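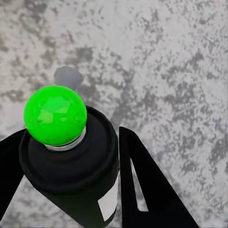 Back on the patio again, seven in the evening, July outside my window and a much better July on the screen. Spent the whole day being the hands of a robot that doesn't exist yet, in a garden that never will. My mother asked on the phone what I did at work and I said gardening, more or less.

The bottle was my job until lunch. Come down over it, open wide, close on the black part under the green ball, lift, hold, put it back. Dalal wants 20 clean runs of each object before we move on, and clean means no dithering. I dither. I get the fingers either side of the thing and then hover like a man choosing a melon. Konrad watched one of my runs over my shoulder and said the robot would learn to hesitate beautifully.

He has a point, annoyingly. The last batch we trained at Nesport went up to every object, stopped short, and had a little think. We spent two days hunting for the bug and the bug was me. There is now a policy somewhere on the Buchanan server with my exact personality, and it took 199 demonstrations to give it one.

The trouble is depth. With the hand controllers I know where my own fingers are, and I know where the black fingers are supposed to be, and there is a gap between the two that I fill with optimism. Black gripper on black bottle doesn't help either. I've started going by the shadows. Povilas goes by nothing at all, he just swoops, and he gets it first time - nearly 400 runs in the log and hardly a retake. He says he played a lot of crane machines as a kid. I played the recorder.

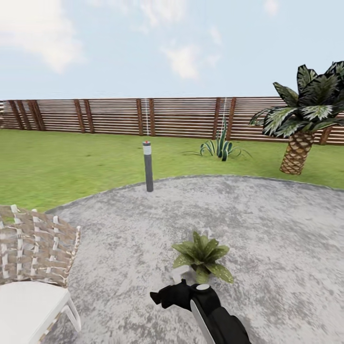 After lunch it was approaches from further out, reaching across the paving with the whole garden in view. I like these better. You get the sky, and the clouds, and that wicker chair I have wanted to sit in since the first morning. I leaned toward it once, in the headset, and met the filing cabinet. Kadri put the tape on the floor after that, a square I'm meant to stay inside, and wrote my initials in it.

She also threw out nine of my runs from yesterday. Too slow, too slow, wobble, too slow, "what is this." I looked at that last one and couldn't tell her. The arm goes out, considers the plant, and comes home again like it forgot its keys.

Tomorrow I'm to do the bottle over, left side approaches only, and Tarmo wants the controller grip turned a notch so my wrist stops aching. Must bring the soft glove. Also must ring the dentist, which I have now written in here three evenings running.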